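Storing Tarps, Vinyl and Other Coated Fabrics

Coated fabric lasts a long time if it is put away properly and not very long if it isn't. Most of the tarps people throw out have failed along a fold line or stuck to themselves in storage. The fabric in between is usually fine. What follows covers tarps, vinyl tablecloths, shower curtains, groundsheets and the offcuts left over from sewing projects.

Cleaning first

Shake the piece out and sweep off the loose dirt with a soft broom. Grit that gets folded in will scratch the coating every time the bundle is moved. Wash with lukewarm water and a small squirt of dish soap, working from the middle to the edges. Skip bleach on anything colored, and skip solvents altogether. Paint thinner will take off a tar spot, but it takes the finish with it.

For tree sap, rub in a little cooking oil, leave it for a few minutes and wash it off with soap. For mildew, use white vinegar and water in equal parts and let it sit before you rinse. Stains that have gone under the coating won't come out.

Rinse until the water stops foaming. Soap film attracts dust and makes some vinyls tacky.

Drying

Hang the piece over a fence or a line, coated side out, then turn it. Hems hold water much longer than the rest, so pinch them before you bring anything in. If they feel cool and heavy, give it another afternoon. In May I can usually get a tarp dry between breakfast and 4. In late fall it goes over the rafters in the garage overnight.

Don't use a heat gun or a clothes dryer.

Roll or fold

Roll whenever you have the space. Cardboard carpet tubes work well and flooring stores often give them away. Put the coated side facing out on the roll, and tie it with strips of cotton sheet. Bungee cords and rubber bands leave dents, and rubber bands can mark light colors.

If you have to fold, change the fold lines each time. Fold in thirds one season and in quarters the next. Keep the folds soft – you should be able to get a finger inside the bend. Don't stack anything heavy on top.

Offcuts

Small pieces are worth keeping for patches, shelf liners and knee pads for the garden. Curl them loosely and stand them on end in a bin, tallest at the back. 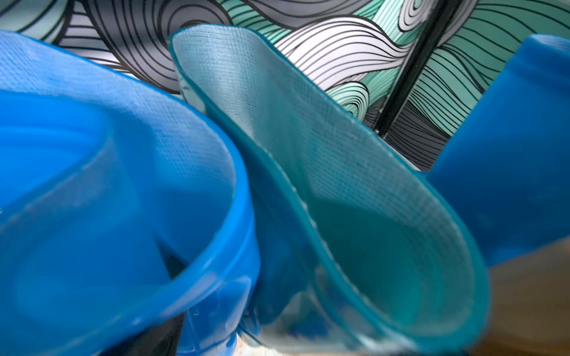
Keep different plastics apart if they will be touching for months. Soft vinyl can give up some of its plasticizer to whatever it's pressed against, and printed pieces can transfer their ink. A sheet of plain brown paper between layers takes care of it. Newspaper doesn't, as the print comes off.

Write the size on a bit of masking tape and stick it to the uncoated side. I have a piece marked 76 inches that I would otherwise have unrolled and measured every spring. Replace the tape once a year, or the glue sets and stays behind.

Where to keep it

A closet or a dry basement shelf is better than an attic. Heat softens vinyl, and hard cold makes it stiff enough to crack if you open it too fast. If a roll has been out in an unheated shed, bring it indoors for a few hours before you open it up.

Keep it off concrete floors. Two lengths of scrap lumber under the rolls are enough. Mice like folded tarps as well, so check the shed bundles once over the winter.

Small repairs

Patch holes before storage, while you can still find them. Cut the patch with rounded corners, at least an inch bigger than the hole on every side. Scuff both surfaces with 200 grit paper, wipe with rubbing alcohol and let them dry. Use a glue labeled for vinyl, press the patch from the center outward, and leave it flat under a board until the next day. For a pulled grommet, sew or glue a second layer over the corner and set the new one an inch in from the old hole.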